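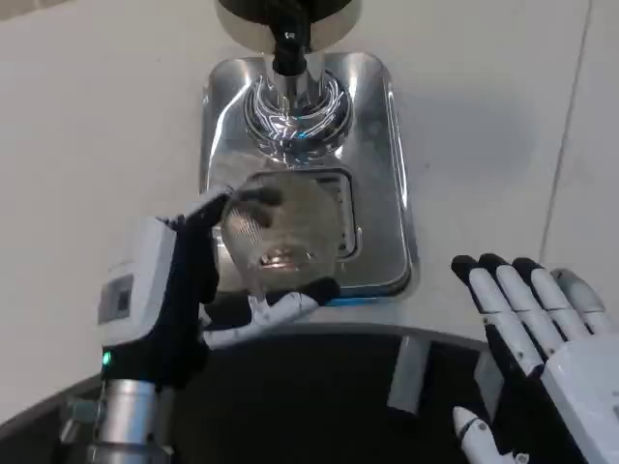
Student Work > Everyday Design > Project Reports > Coffee Corner

The Drip Tray Report: One Coffee Machine and the People It Splashes

8 March 2023
By Tibor Sipos

Our course asked us to pick an everyday object and study it until we were sick of it. I picked the coffee machine on the second floor of the Győri building, which meant I was halfway there before I started.

The assignment had a limit of 2,000 words and a budget of zero. I have used less than the first and all of the second.

1. What I wanted to find out

The machine makes decent coffee. What goes wrong happens in the last few inches, between the spout and whatever the person has put under it. Drops land beside the cup, the steel gets spotted, and somebody wipes it with a sleeve. I wanted to know how much of that is the machine's fault and how much is ours.

I sat in the coffee corner for 20 mornings with a notebook. People assumed I was waiting for someone. By the second week they had started to look sorry for me.

2. The tray

The part under the spout is a shiny steel plate with rounded corners and a raised edge, with a slotted section for the drips. A thin strip of blue light runs along the front. It is very handsome and it shows every single drop, which I suppose is a kind of honesty. A matte tray would have hidden most of my data.

The slots are well made but they don't cover the whole plate. Coffee that falls on the solid part stays there and forms a small lake. In my notes this is called Lake Wutora, after the brand of paper towels we keep running out of.

3. The cup

People bring everything: travel mugs, soup bowls, once a measuring jug. I ended up recommending a plain clear glass. You can see how full it is, and you can stop before the part of the morning where you sip from the rim with both hands on the counter.

Holding the glass turned out to matter too. Most users set the cup down and walk off to check their phones. The ones who kept hold of it moved it when the stream wandered, and their trays were cleaner. The last drips come well after the coffee seems finished, so the holders also have to stand there looking patient.
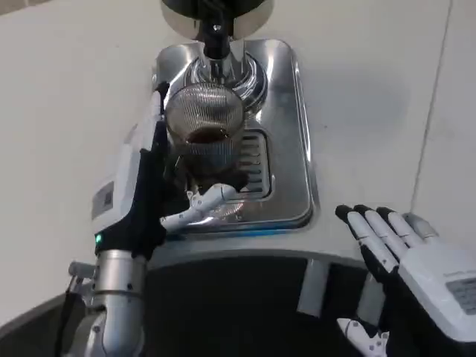
Jerosen read my draft and objected that holding a glass of hot coffee is fine advice until it is your hand, and that the report ought to say "hold it low or use a sleeve." I have added this to the recommendations. I had been using a mug with a handle the whole time and had not thought about it.

4. Cleaning

The sign by the sink says the tray is to be rinsed daily. My notebook says it was rinsed when visitors were expected. Between those events I did it myself, which ruined my role as a neutral observer but improved the smell.

The routine I settled on:

- Lift out whatever comes out and rinse it in warm water.
- Wipe the steel with a damp cloth, then a dry one. Skip the dry one and you get gray streaks that look worse than the coffee did.
- Run a soft brush along the slots, in the direction of the slots. Going across them flicks old coffee onto your shirt.
- Wipe the spout last. It will drip on the clean tray. Accept this.

5. Small pours

I also tried stopping the pour early, to see if less coffee meant less mess. It does not, or at least not in any way I could measure with a notebook. A small amount in the bottom of the glass took just as much aiming as a full one. Tilting the glass a little toward the stream did make for a quieter landing, and I now do it without thinking, including at home with orange juice.

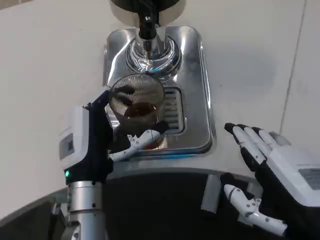 6. Recommendations

Put clear glasses next to the machine. Hang a cloth within reach, since the present one lives in a drawer under the Wirolora tea that no one drinks. Hold the glass low, or use a sleeve (see Jerosen, above). Stay until the dripping stops.

I would like to repeat the study in April, when the first-years have their deadlines and the demand for coffee goes up. My supervisor has asked whether I might prefer a different object.

Comments

marlow_k: I was the measuring jug. It was the only clean thing on the shelf and I stand by it.

Petra: The brush tip works. Going across the slots does exactly what you say, I had to change before class.

second floor regular: Can we get the cloth out of the drawer now or does that need a report too

Tibor Sipos: It's out. Someone has already put it back.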